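Foro › Automatización doméstica y de taller › Manipulación

Tema: Bolsas y envoltorios sobre tela, ¿ya se puede?

tuerca_m6
En Clonirus me piden opinión sobre recoger y clasificar envases blandos con pinza de dos dedos. Con piezas rígidas lo doy por resuelto. Con film arrugado, no. ¿Alguien tiene datos?

Poon
Tengo 1602 agarres registrados con plásticos finos. Acierto en el primer intento: 80 %. El resto se reparte entre pellizcar la tela de debajo y cerrar en vacío. Para un taller no alcanza, para una casa quizá sí.

tuerca_m6
¿Qué fondo usas? Sobre mesa lisa ese 80 no me dice gran cosa.

Poon
Tela roja, con pliegues. Bolsas azul y oscura, una pieza naranja y bultos claros arrugados.

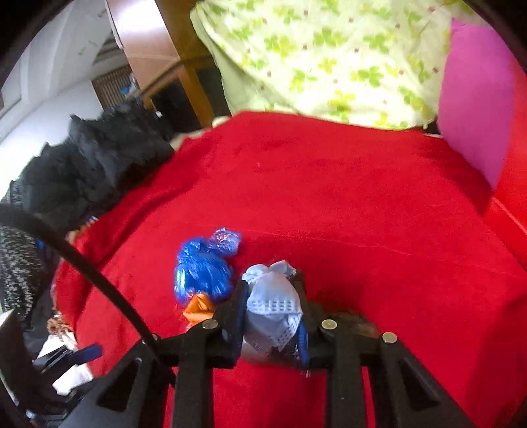
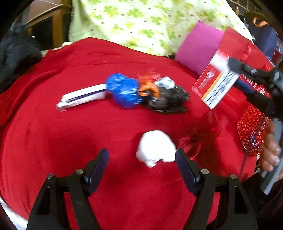 Re: ¿el problema es la pinza o la visión?

lazo_cerrado
Discrepo del planteamiento. La pinza sobra para esto. Lo difícil es segmentar: el plástico rojizo translúcido sobre tela roja casi no tiene borde, y los brillos de la bolsa azul estropean la profundidad.

Poon
En parte. Con la bolsa bien localizada sigo perdiendo agarres por falta de fuerza en la yema. Son 2 fallos distintos y conviene medirlos por separado.

bancada7
Llevo 7 meses con un equipo Tuvgate en línea. Cartón, sin incidencias. Film, lo retiramos en febrero y volvió un operario. Para doblar y guardar, ni lo intentaría.

lazo_cerrado
Eso es el Tuvgate, que no trae sensor de contacto. No generalices.

bancada7
Generalizo con lo que se puede comprar hoy. Lo demás es laboratorio.

tuerca_m6
Entonces propongo rígidos en automático y blandos a mano. Pediré a Trerko precio de yemas con sensor y lo pongo en este hilo.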